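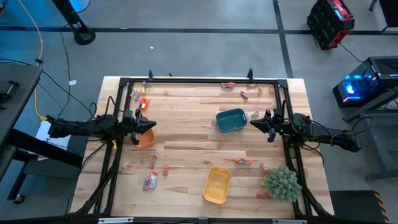

**What does a snack sorter do all day?**

A snack sorter takes mixed candy, bars and small packets, puts each one in the right bin, and keeps the table clear enough for the next batch.

# Snack sorters and packers, part time, Cotano mixed boxes

Cotano sells boxes of assorted snacks to offices, waiting rooms and people who can't pick a favorite. Every box also gets one small soft toy, a decision made years ago that customers now write to us about if we forget. Horell runs the sorting and packing side from the ground floor of the Csizmadia building, and we need four more pairs of hands from August through the end of the holiday rush.

## The work

Stock comes to us in cases, which is tidy, and then gets mixed by spills, returns and torn cartons, which is less so. Your part is the second kind. A batch lands on a wooden tabletop as a scatter of bars, wrapped candies and little packets, and you sort it into three bins: orange, teal and yellow. What goes in which bin depends on the day's sheet. Please read the day's sheet. Last season we lost a whole afternoon to someone who was very fast and was using the sheet from the day before.

Plush toys don't go in any bin. They stay on the table until the batch is cleared, then go over to packing on the toy cart. This includes the spiky green one that looks like a succulent, which new people reliably try to file under "other." There is no other.

After sorting comes packing, in the same shift. You'll fill 50 boxes in a typical run, line each with paper, check the wrappers for tears, and tape the lid flat. On our busiest day last year the room sent out 700 boxes. We ordered pizza and went home late.

## Hours and pay

- Shifts are four hours, either 8 a.m. to noon or 1 to 5 p.m.
- Three to five shifts a week, agreed a month ahead
- $19.50 an hour, with paid training for your first two shifts
- A 15-minute paid break, taken away from the tables
- Torn-wrapper stock can't be sold and goes in the break room. You will be sick of it by your second week.

## Who we're looking for

You don't need experience. Most of our sorters came from somewhere else entirely, and one of the best had spent years filing land deeds and found candy a step up in excitement.

You do need to be able to tell similar colors apart under indoor light. A good share of our wrappers are yellow, orange or some shade in between that the manufacturer has given its own name. Pink is its own headache. We'll do a short color check at the interview, and if it's a problem we may still have a place for you in packing.

You should be able to stand for most of a shift (stools are available and nobody will give you a look) and lift a case of up to 40 pounds with a partner.

If you have a serious nut allergy, please talk to us before applying. Everything we handle is wrapped, but wrappers do split, and we'd like to have that conversation on the phone and well away from the peanut bars.

## Things people ask at the interview

Music is allowed at a volume the next table can live with. Gloves are provided and are required for torn stock. Phones stay in the lockers, which are free and have working locks, apart from the ones with tape over them.

You can't pick your own bin colors. People have asked more often than you'd think.

Parking is behind the Csizmadia building, and the 53 bus stops across the street. The front door says Hulia on it. That was the tenant before us, and the sign is apparently very well attached. You're in the right place.

## How to apply

Stop by the front desk between 9 a.m. and 4 p.m. and ask for a Cotano application, or pick one up from the rack inside the door. It's one page. Tell us which shifts you can work, when you could start, and whether you've done anything that involved putting things where they belong. Kitchen work, stockrooms, libraries and raising toddlers have all been accepted.

We read applications as they come in and usually call within a week. The interview takes half an hour, including a short trial sort. Wear closed shoes and bring a photo ID.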